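Nitimstead Household Packaging Text

A plain-text collection of the wording found on household product packages: ingredient lists, storage notes, recycling marks, opening instructions and net weight lines. The set holds 973 records in 17 product groups. It was put together for people who study label language, and it is small enough to read through in a spreadsheet.

Version note

This is the second release, dated Thu 30 July. The first release came out in February and had errors in the weight column, where grams and ounces were mixed. Please do not combine the two. Record numbers were reassigned, so a number in the first release will point to a different package in this one.

What is in the folder

labels.csv — one row per package, with all text fields
groups.csv — the product groups and their short codes
abbreviations.txt — short forms found on labels and what they stand for
changes.txt — corrections made between the two releases
photos — a small set of pictures, not linked to record numbers 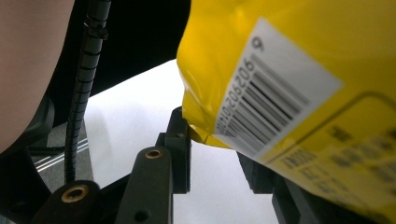

Fields in labels.csv

record_id: a whole number, no leading zeros.
group_code: three letters, matching groups.csv.
front_text: wording from the main face, in reading order from top to bottom.
back_text: wording from the back or side. Empty if the package has only one printed face.
weight_g: net weight in grams. Liquids are left blank here and use volume_ml instead.
volume_ml: net volume in milliliters.
opening_text: any instruction for opening, such as "tear here" or "push down and turn."
storage_text: any instruction for keeping the product before or after opening.
disposal_text: recycling or trash wording. Symbols are written out in square brackets.
typed_by: a one-letter code for the typist.

How the text was collected

Packages came from three towns: Nitimstead, Joltow and Odholm. Most are from ordinary grocery and hardware shelves. The Joltow packages lean toward cleaning supplies, and this shows in the totals for that group. All text was typed by hand from the package. Optical character reading was tried on the first 54 packages and dropped — it did badly on curved and shiny surfaces, and fixing the output took longer than typing.

Each record was typed once and checked once by a second person. Where the two disagreed, the package was looked at again. If the wording still could not be read, the unclear part is marked with [?].

Typing rules

Keep the spelling on the package, even when it is wrong. Capital letters are kept in front_text but not in back_text, which was a mistake in the first release that we left alone so that old search scripts would still work. Line breaks are replaced by a single slash. Prices and store stickers are left out. Best-by dates and lot codes are left out too.

Barcodes

Barcode numbers are not included in any field. A number can tie a record to a single product and maker, and the set is meant for the study of wording. Packages with a barcode and no other text on a face are entered with the word [barcode] in the matching field. On soft packs the code is often printed close to a fold or seam, so typists were told to flatten the film before deciding that a face had no further wording. 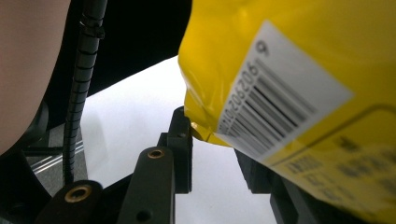

Yellow plastic bag with a white barcode panel.

Known problems

Multilingual labels are handled unevenly. Some records keep only the English wording and some keep everything. The column for this was planned and never added.

Group code SNK covers both salty and sweet snacks. It should have been split. Anyone who needs the split can get most of the way by searching front_text for "chip," "cracker," "cookie" and "bar."

Nearly 20 records have a weight with no front_text. These are plain inner packets that came out of a larger box. The box has its own record, but the two are not joined.

Disposal wording changes often. Treat disposal_text as a record of what was printed at the time of collection and not as advice.

Suggested uses

Counting how often certain storage phrases appear. Comparing opening instructions between product groups. Practice data for a class on cleaning text. The set is too small to say anything about packaging in general, and the towns were picked because they were easy to reach.

Reading the files

All text files are UTF-8 with Unix line endings. Fields in the CSV files are separated by commas, and any field that has a comma in it is wrapped in double quotes. Some spreadsheet programs will turn record_id into a date if the column is left on automatic, so set it to number or text when importing.

Corrections

Send the record_id, the field name and the wording as it should read. Corrections are collected in changes.txt and go into the next release. Please cite the set as Nitimstead Household Packaging Text, second release.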